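Winter hand cream and what I finished this month
2023-02-08

My hands have been dry since December, so I bought the Prantl hand balm after Jolene Tapsell mentioned it in a comment here. I have gone through one tube and started a second. The tube holds 50 ml and I paid full price for both.

It is thick and takes a few minutes to sink in. I use it before bed and once after lunch. The cracks on my knuckles closed up after 4 nights, which the drugstore lotion did not manage in two weeks. The scent is mild, something like oatmeal, and it fades fast. The cap is small and hard to turn with greasy fingers.

One warning about clothes. It left a mark on a cuff when I pulled a sweater on too soon. A drop of dish soap and a warm wash took it out, but now I wait until my hands feel dry before I get dressed.

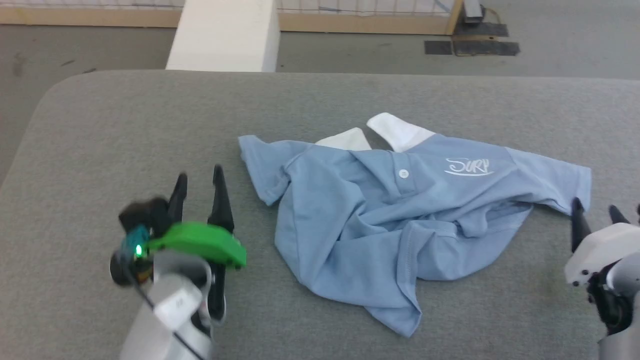 Other things I used up

Fluvholm cleansing milk - fine, takes off mascara if you go over it twice. I would buy it again on sale.

Durau lip color in 405 - a brownish pink I wore down to the metal. I have already ordered another. It does dry out by the afternoon, so I put balm under it.

Flarnley face mist - smells nice and does very little. It took me 2 years to get to the bottom of the bottle. I will not replace it.

Next up is a night cream I got in a swap. I have only used it twice, so I will write about it when the jar is at least half gone. If you have a hand cream with a better cap, leave the name in the comments.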